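The glove rig at Hullis has been looked after by one technician since May, who asked to be identified only as "the one with the screwdriver." The job is mostly cables.

"People ask about the algorithms," the technician says. "I ask whether the plug is in."

Each hand gets a sensor glove with a marker cube on the back. If a cube shifts, the tracking drifts, and a folded cloth becomes abstract art. "Check the cube, then the cables, then the display. Then coffee."
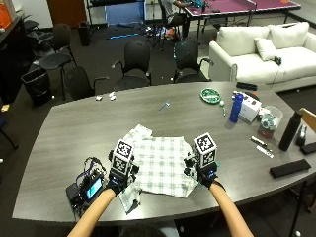

The other tool

The handheld device from Verko has its own marker, next to a small white square, and its own moods. "I wipe the marker and reseat the cables every 22 sessions. The manual says 1000. The manual is an optimist."

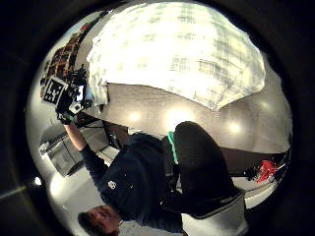
2 min read

Does anything ever break properly? "A connector, once. I was thrilled. You can replace a connector." Spares come from Jundville, in bags of 600, and the smallest order is one bag.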